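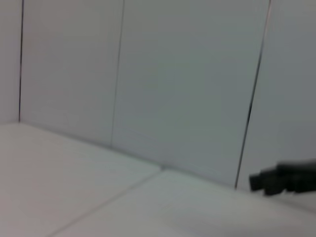 Wrist views are the part of demo collection I get asked about the most, so I'm finally writing up how I do mine. I record examples for a small pick-and-place policy, the kind that watches a person drive the arm and then tries to copy what it saw. For a long time I only cared about the overhead camera. Then I started going through the wrist recordings one by one and found out how much of an episode is just pale wall panels, thin dark seams and the gripper poking in from the lower right corner. Your model is going to look at an awful lot of that, so you may as well set it up with some care!

Print this page
E-mail this page to a friend

What you need

An arm you can drive by hand or with a leader arm, a small camera at the wrist, an enclosure with plain walls, and a notebook. Yes, a paper one. I use Trindard for recording (it's what our lab already had) but any recorder that saves camera and joint data on the same clock will do.

Step 1. Fix the camera and then leave it alone

Tighten the mount, move the arm through its whole range, and tighten it again. You want the fingertip in view all the time, at least a little bit of it. Save one still with the arm parked and keep it next to your monitor. Every morning I park the arm, hold the live view up against that still, and only start when the fingertip sits in the same spot. I skipped this once in December and lost 300 episodes to a mount that had slipped - I still get grumpy thinking about it.

Step 2. Lock the camera settings

Turn off auto exposure and auto white balance. With pale panels all the way across the view, the camera hasn't got much to hold on to, and mine used to drift pink and then green in the middle of a grasp. Set the exposure with the gripper close to the floor, then swing up to face a wall and check that you can still make out the seams. Diffuse light is your friend here. I bounce two lamps off the ceiling and leave them where they are.

Step 3. Decide where an episode starts

This is where I changed my mind. I used to start every recording with the object nicely in view, and the policy I trained on that was hopeless any time it began facing the wrong way. It would just sit there! Now I start plenty of episodes with nothing but wall and floor in the wrist camera, and the driver has to turn and find the object. Write the starting pose in your notebook, move to a new one after every 5 episodes, and try not to fall back on your favorites. (My favorite is far left. I have far too much far left.)

Step 4. Drive at a steady pace

Fast swings smear the picture, and slow nervous ones fill your set with pauses that the policy will happily copy. Hilde Wuyts, who drove most of the Vorkby set with me, hums while she drives and her speed curves are lovely and smooth. I can't hum and steer, so I do a few practice runs and throw them out.

If you bump a wall, stop the episode and mark it. Don't delete it yet. A bump where the driver backs off and finishes the job can be worth keeping as a recovery example, but put it in its own folder so you can train with it and without it.

Step 5. Watch them back the same day

All of them, at double speed, with the wrist and overhead views side by side. I look for dropped frames, a fingertip that has moved since the morning still, and hands reaching in before the recording ended. A bit of blur is fine and I leave it in. The arm will see blur when it runs on its own too.

Label as you go. My labels are plain: good, recovery, bad start, bad end, trash. I tried a much fancier scheme on the Rakena set and gave it up before lunch.

Step 6. Name things so you can find them

Task, starting pose, driver, running number. My current set is up to 3028 and I can still pull up any episode from the notebook. Back everything up before you trim - I keep the raw files on one drive and the trimmed ones on another.

Next time I'll get into splitting the set for training and testing, and why I keep certain starting poses out of training completely.

Print this page
E-mail this page to a friend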